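Aleder Skirmish Rules: Player's Guide
Section 4. Basing and Setting Up

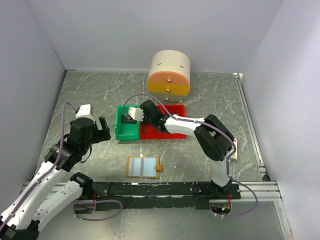
Fig. 4. Two arms, with the red tray on the right.

Read this section before gluing any figures. Bases from the Fallik supplement can be used unchanged.

1. Sort your figures into foot, mounted and gun crews.
2. Glue foot figures four to a base. Mounted figures go two to a base.
3. Leave the front edge clear so that bases can touch in melee.
4. Paint the rear edge in the unit color. Let it dry overnight before adding grass or sand.
5. Write the unit name under each base in pencil.

CAUTION: Super glue fogs clear plastic. Use white glue for flight stands and windows.

Setting up the table

6. Agree on a points limit. The standard game is 2,000 points a side.
7. Roll for table edge. The high roller picks.
8. The other player places the first unit, then take turns.

NOTE: Gun crews may not set up inside woods. The Hullik scenario has its own rule on this; see Section 7.

Basing rules by Hawi Gudeta. Scenarios by Otis Escobedo.
Revised 6 March 2019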